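Why does wood float?

Hello again! Last time we looked at why the sky goes orange in the evening, and lots of you wrote in with questions about boats, baths and ducks. So I've picked the one that came up most, which is about wood, and why a great big log will bob about on a lake while a tiny pebble goes straight to the bottom.

First, take a look around you. I bet you can spot wood and plastic without getting up from your chair.
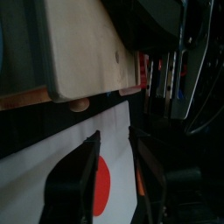
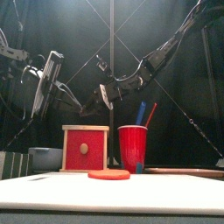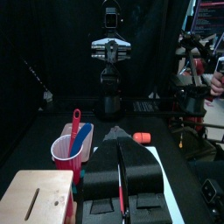

When I was small I thought heavy things sank and light things floated. It seems sensible, doesn't it? But then one December my class went to the harbour at Drevby, and there was a timber boat called the Ventura that weighed as much as a whole row of lorries. She was floating. I dropped a coin off the jetty (sorry, coin) and it was gone in a blink.

So weight on its own can't be the answer. What matters is how heavy something is for its size, and the grown-up word for that is density.

Try thinking of it like this. Imagine a block of wood, and then imagine a block of water that is exactly the same shape and size. If you could put them on a pair of scales, the water would usually be the heavier one. Now do the same with a pebble. This time the pebble wins easily, and down it goes.

Why is wood so light for its size? Because a tree is full of tiny tubes! When the tree is alive, they carry water up from the roots to the leaves. When the wood is cut and dried, a lot of that water leaves and air moves in. You'd need a microscope to see the tubes properly, but you can sometimes see little dots on the end of a cut log.

Not every wood floats, by the way. Ebony is so tightly packed that it usually sinks. Balsa is the opposite, and a plank of it feels as if somebody has forgotten to put the middle in.

Would you like to test some things yourself? You'll need a washing-up bowl, some water and a grown-up who doesn't mind a splash.

Fill the bowl until the water is about 25 centimetres across at the top, or just use whatever bowl you've got.
Find 5 small things that are allowed to get wet. A cork, a lolly stick, a pebble, a grape and a metal spoon are good ones.
Guess what each one will do and write it down before you drop it in.
Leave the lolly stick in for 72 hours and see if it sits any lower in the water.

My lolly stick went a bit wonky and the grape surprised me, but I won't spoil that one. Draw what you found and keep it somewhere safe - next time we're doing ice, and you'll want to compare.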